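Feb 18, 2020

# Lending by the box: an interview with Chiyo Ebihara

The Ellthorpe Toy Library has operated from the ground floor of the former infants' school since July 2011. It serves families in Ellthorpe and, under an agreement with the parish council there, the neighbouring village of Drindimthorpe. Chiyo Ebihara has been its manager for the past four years. She spoke to the district's Early Years Bulletin about membership, cleaning, missing pieces and the proposed move to longer opening hours.

## Membership and borrowing

The library currently has 418 member families and a catalogue of 534 items. A family may borrow up to four items at a time, for three weeks, and may renew once if no other member has reserved them.

Ms Ebihara explained that the loan period was extended from two weeks shortly after her appointment. "Two weeks suited the jigsaws and very little else," she said. "A child would bring back a train set on the day they had worked out how to lay the track. The parents were asking for renewals at the desk and we were granting nearly all of them, so the rule might as well have said three."

Demand follows the school calendar. Outdoor items are reserved well before the summer holiday, and the balance bikes are seldom on the shelf between Easter and the autumn. Board games for older children have grown steadily. Asked whether the library had considered stocking electronic toys, Ms Ebihara was cautious. "We have a small number. They come back with flat batteries, and a volunteer then spends the morning with a screwdriver. I would not rule them out, but I would want a budget line for batteries first."

## Families in Drindimthorpe

Of the member families, 73 live in Drindimthorpe, where there is no direct bus to Ellthorpe on most mornings. The library has therefore run a collection point in the village hall since last July. Members reserve by telephone or on paper and their items are brought over by van.

"It is a plain arrangement and it works," Ms Ebihara said. "What we have lost is browsing. A four-year-old wants to stand in front of the shelf and change his mind. We take over a few extra things for that reason, and they usually find a home for the fortnight - I still say fortnight, I'm afraid."

The parish council will review the funding of the van at its spring meeting. Ms Ebihara confirmed that she has asked for the present sum to be held for a further two years.

## Checking and cleaning

Every returned item is inspected before it is shelved. The work is led by Haruto Furukawa, the library's stock officer, who joined part of the interview.

Mr Furukawa said that cloth items are machine washed and that wooden toys are wiped and left to air. Plastic pieces are washed by hand in warm water. The library previously sent its larger play mats out to be cleaned, but now does so on the premises with a Dustix machine bought second-hand. "It is noisy, and we use it after closing," he said. "The mats are ready by the next session, where before we were without them for days."

Both were firm that members should not be made anxious about ordinary wear. There is no charge for scuffs, faded boxes or a torn instruction sheet. A charge is made only where an item can no longer be lent, and Ms Ebihara said that this is rare.

## Sets with many parts

Construction sets are among the most borrowed items and take the longest to check. Mr Furukawa weighs each box on its return and compares the figure with the one written inside the lid. Where the two differ, the contents are laid out and sorted by size, with the large flat plates put to one side before the smaller bricks are gone through.

"People apologise to us over a single brick," he said. "We would sooner they simply told us. It tends to appear under a sofa, and they can drop it through the door in an envelope."

Pieces that cannot be matched to a set are kept in a drawer of spares, from which incomplete boxes are made up again.

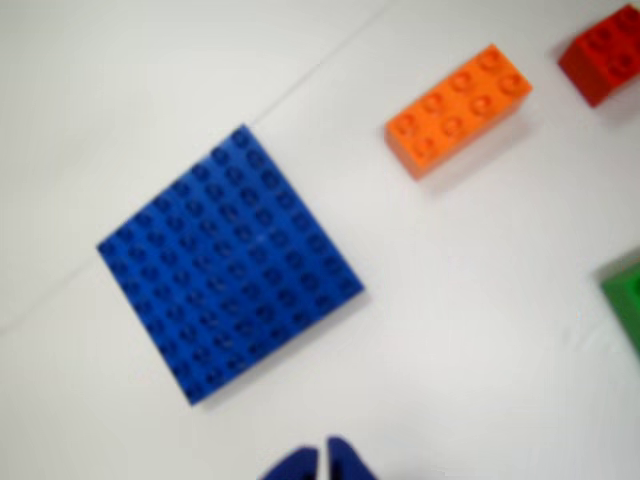

## Opening hours

The library opens on two mornings a week at present. A proposal to add a late afternoon session has been put to members, and Fiore, the café in the adjoining building, has offered to stay open for the same hours if it goes ahead.

Ms Ebihara supports the change but said that it would depend on staffing. "Working parents have asked for it politely for years," she said. "I should like to be able to say yes. We need two people on the desk and one on returns, and I will not open the doors with fewer."

Replies to the proposal may be handed in at the desk or left at the Drindimthorpe collection point.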